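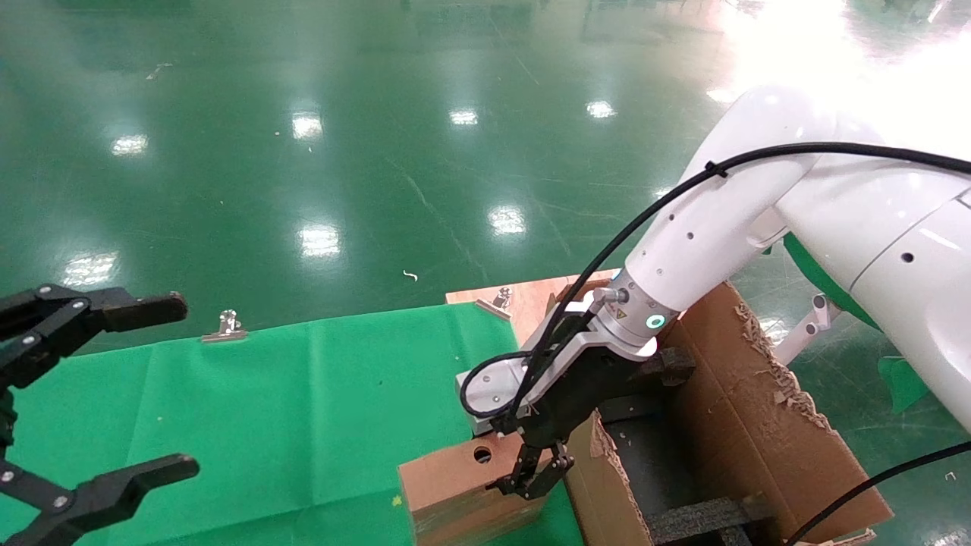 Figure 2. Gripper above a wooden block, with the open cardboard box.

4.2 Pavement seating and trade in Brarkthorpe

Licences first. The council at Brarkthorpe let cafes and pubs put tables on the pavement from September, two streets only, Kinsella Row and the lower end of Groslow Lane. Fee set at £425 per premises, no charge for heaters. Take-up was quicker than in the earlier trial (see 4.1) and 11 premises had signed by the end of the first week, mostly cafes, one bakery.

Footfall next. Counts from the Vestar counter at the top of Kinsella Row, Saturdays only. The best day passed 2000 people, a wet one fell well short of that. Rain matters more than price, at least in our data. Evening trade held up better then lunch, which we did not expect and can't fully explain. Later bus times may be part of it.

Complaints were few and nearly all on noise after ten. Some on prams and wheelchairs getting past the tables, and these we take more seriously; the gap left on Groslow Lane was narrow in places and the licence wording is vague on who measures it. Owners wanted longer licences. Residents wanted earlier closing. Both points are picked up agian in section 5, along with the winter figures.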